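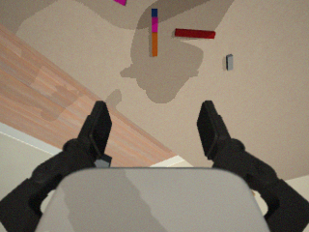

Quick one tonight, dinner is on and I've got 10 minutes before the rice catches.

So, the allotment. I gave up on the tomatoes in July. Blight, the whole row, gone in what felt like an afternoon. Didn't write about it at the time, too cross. Anyway the bed has been sitting there sulking ever since and last week I finally cleared it. Garlic is in! Two kinds, a fat purple one from Gouveia (my aunt posts me the bulbs in a biscuit tin) and a white one from the garden centre that was frankly a bit soft. We'll see.

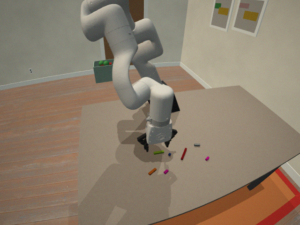

Margarida Falcão
Writer, digger, keeper of this blog

November 14, 2018

Print this post | E-mail this post

Spacing. I always plant too close, then moan in summer. This year I used the marked stick and left a proper gap. Pointy end up, knuckle deep, bit of compost over the top. Netting on because the pigeons pull them out for fun. Don't water, it's rained for days and the path is soup.

Also sowed broad beans, the last of a packet of Flosura that's been in the shed drawer for ages. Might be dead. If nothing's up by Christmas I'll buy new ones and pretend.

The leeks are OK. Rust on the outer leaves but it peels off. Kale is teh usual, caterpillars had the first half and I'm having the second. Parsnips I haven't dared look at, waiting for a frost.

Rent letter came too. Up again, not by a lot, still grumbled. And the waiting list is about 90 now so I suppose I should stop moaning and pay it.

Right, rice. More when the shallots arrive.

3 comments

Kesosero: My beans from an old packet all came up last year, so dont give up on yours. Soak them overnight.

Margarida: Too late, they're in! Will do that with the next lot tho.

zullent: what netting do you use? mine sags the minute it gets wet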